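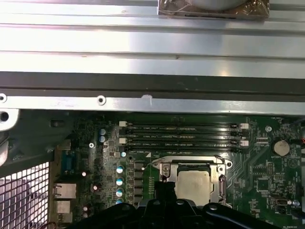
Speaker notes, Puspita Kwok
The Broltport open-air museum, second season

Slide 1. Title. Say good morning, say who I am. Program coordinator, two seasons at Broltport. Talk is 23 minutes, questions after.

Slide 2. What we have. A reconstructed farmstead and harbour from the late Iron Age. One longhouse, a boat shed, a smithy, a weaving hut. Staff in costume on all open days. Last season we had 2319 school visitors and over 4000 general admissions. Don't read out the breakdown, it's on the handout.

Slide 3. The weaving hut. In the first season we put the best weaver in the hut and let people watch. Average stay was short. Kids stood in the doorway and left. We then set up three warp-weighted looms at different heights and let visitors throw the weft themselves. The cloth is uneven and we keep it. A strip of it is going around the room now, please pass it along.

Slide 4. The smithy. Visitors don't forge. They work the bellows in pairs and the smith calls the pace. Mention the age limit (12) and the eye protection, somebody always asks. Spark guard was replaced in October.

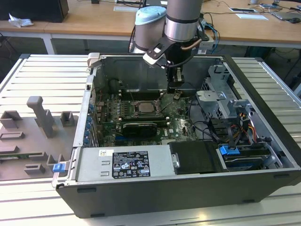
Slide 5. Letting people see the inside of things. The longhouse used to be finished on all four walls, and visitors took it for a shed with a nice roof. We took the daub off one section so the wattle and the posts show. Guides now begin at that section. The comparison I use is a desktop computer: lying on its side with the panel off, you can see the green board and the connectors packed in around it, and you start asking what each part is for. With the panel on it's a box. Same with the wall. Questions to guides in the longhouse went up as soon as the section was open, and most of them were about how the posts were set.

Slide 6. The Jedance day. Jedance is our sister site, two hours up the coast. They lent us their rowing crew and a six-oared boat. We ran short trips inside the breakwater with visitors at the oars. Wind stopped us after lunch. If asked: yes, life jackets, worn over the costume. It spoils the photos and we're not changing it.

Slide 7. Food. Flatbread and barley porridge over the hearth. We budgeted $3000 for the season and came in under. Porridge is unpopular with anyone under ten. Flatbread runs out by 2 p.m.

Slide 8. What we got wrong. Combat demonstrations came first in the day, so families watched them and went home. Now they're at 3 p.m. and the crafts fill the morning. The costume hire was also a mistake: the wool cloaks are too hot in summer and the sizing was poor. Cusari is sewing us a lighter linen set in children's sizes.

Slide 9. Next. Dye garden beside the weaving hut, madder and woad. A shared training week with the Abu Hammour site on guiding mixed-age groups. Sign-up sheet is at the back.

Slide 10. Contact details. Leave it up during questions. Get the cloth strip back before people leave the room.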